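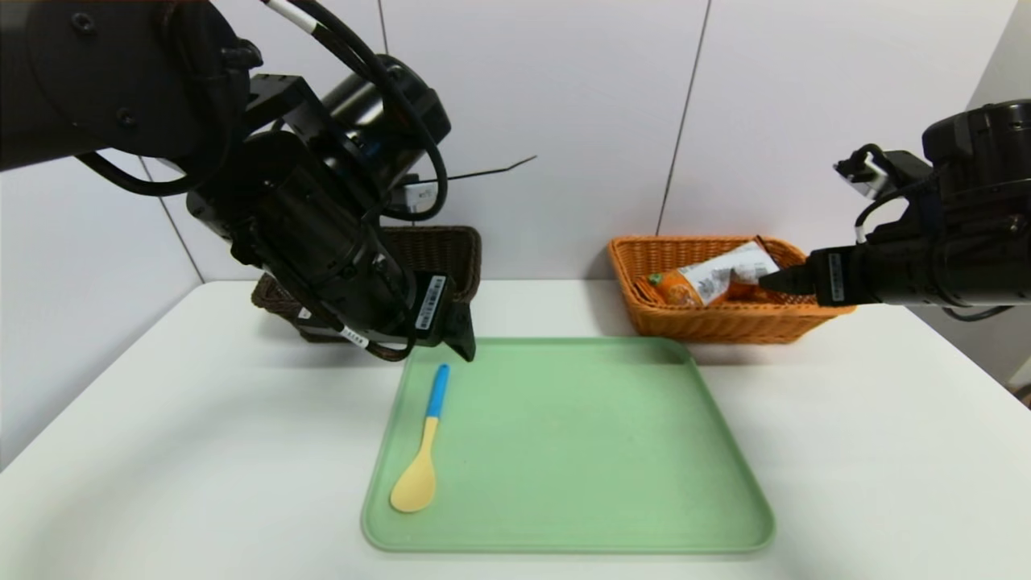

Robot Club for Beginners: how do you teach an arm to tidy up?

Filed under: Kids Explain It > Clubs and Makes
4 min read

Our club is called Wullik. We meet in the hall at Varkby and we've been going since February. People keep asking what we do all afternoon so this is the quick version, written in a bit of a rush before the show.

What's the job?

Tidying a table. Sounds dull. It isn't! Snacks go in a basket, the spoon goes on the tray. You could do it with your eyes shut. A robot arm can't, not at first anyway.

So what does an arm need?

Joints, for a start. You've got a shoulder, an elbow and a wrist. So has a robot arm, sort of. Each joint has a motor inside and each motor turns a bit. Get all the turns right and the gripper lands where you want it. Get one wrong and you poke the table.

The gripper is the hand bit. Ours has two fingers. Try picking up a spoon with just your thumb and one finger, now try it wearing thick gloves. That's what it's like.

Why wrappers are horrid

A spoon stays the same shape. A wrapper doesn't. It bends, it slides, it crinkles up when you squeeze. Grab too hard, squashed snack. Too soft and it drops. We spent 3 whole sessions on wrappers and a few people wanted to give up and do the spoon forever.

How do you teach it?

You show it. One of us moves the arm through the job, slowly, and the computer remembers every move. Then you do it again. And again. We save each go in a folder called Trình, and there are 189 goes in there now. Loads of them are rubbish but the leaders say keep the rubbish ones in a seperate folder, don't bin them.

Then the computer looks at all the good goes and tries one itself. First time ours had a go it waved at the wall.

Two arms or one?

Two is harder. They can bump. So we have a rule, one arm waits while the other is over the same basket. Bit like sharing a sink.

Try it at home (no robot needed)

Get a friend, a tray, a spoon and a bowl. Your friend shuts their eyes. You say things like "left a bit, down, close fingers". No touching. See how long it takes to get the spoon in the bowl. Almost 5 minutes for us, embarassing.

What's next

The Plerkia challenge. You get a table you've never seen and you have to clear it. Our team is practising with diffrent baskets so the arm doesn't get too used to one. Still stuck on lids.

Posted Jul 19, 2025

We use cookies to remember your settings. Ask a grown-up before you click Accept.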